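Bedroom folding, week 2

2021-10-27

Quick one tonight, been teleoperating since breakfast and my wrists hurt. Count stands at 154 good demos. Target is 600. So yeah.

For anyone new: the Gririer project is laundry in real bedrooms, arm on a side table, clothes out on the bed, person drives, everything gets logged. The policy trained on our lab table was fine on the lab table and hopeless everywhere else, hence bedrooms. Masthorpe was the first house, this is the second. Third is Molefe if the parking gets sorted.

Mostly gray cotton this week. Gray on white bedding is easy for the depth side and annoying for everything else, because the folds all look alike once it's bunched. I've been doing a lot of single pinch lifts – grab near a high point, raise, let the rest hang, decide from there.
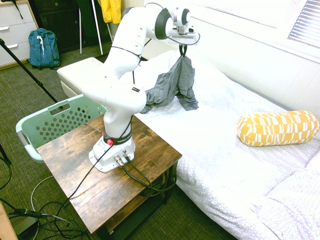 Anyway the thing I keep changing my mind on is how messy the starts should be. First day I laid everything out kind of nice without meaning to. Watched the replays back and every episode began with a sleeve pointing at the window. Useless. Now I drop the thing from shoulder height and whatever lands, lands. Slower, more regrasps, more demos binned, but at least the starts dont all look like each other.

Bad episodes: 14 so far. Mostly me. Twice I pinched the sheet along with the shirt and dragged the lot. I'm keeping those in a seperate folder, not deleting, somebody will want failures later.

Other stuff, no order:

Cilov (our logging tool) still drops the gripper channel if you hit record too fast after a reset. Wait for the beep. Really wait.

Label at the end of each episode, not the end of the day. I tried end of day. Couldn't remember a thing.

Carpet and cables. Tape next time.

Moving the table even a hand's width means recalibrating, so plan your positions first and do all the demos from one before you shift it. 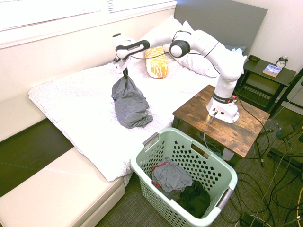 Gray garment on the gripper, more in the basket.

Tomorrow it's darker colors, then towels if there's time, which there won't be. Want to get a first training run going on what we have before the end of October, even if it's rubbish – would rather find out now that the wrist view is too tight than at demo 600. Will post the curves when there are curves. Bed now.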